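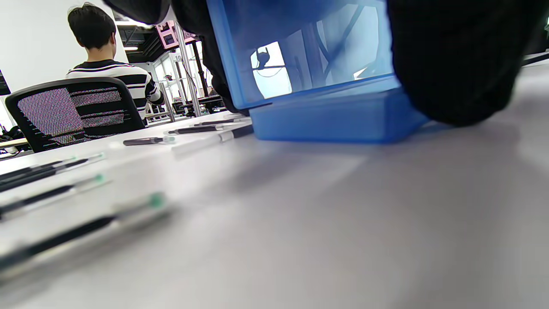
The Demchenko mill stands on the east bank at Plorcombe, four stories of brick over a stone basement. It was built to grind feed corn and closed after a boiler fire in January 1911. Two night hands died. Most of the local ghost stories start there.

The usual report is of footsteps on the third floor, heard from the river path after dark. Kulap Kaewkla, who surveyed the building for the county, puts the sound down to the floor itself. The maple boards were laid tight over long joists and shift as the walls cool – a load test with 700 pounds of sandbags produced the same noise.

The light in the north window is harder to place. It is seen from Ongate Road, 100 yards off, and always low in the opening. The glass on that side was replaced after the fire, and older accounts do not mention a light.

Tours enter by the Guson Street gate and are limited to eight people. The basement is closed when the river is high.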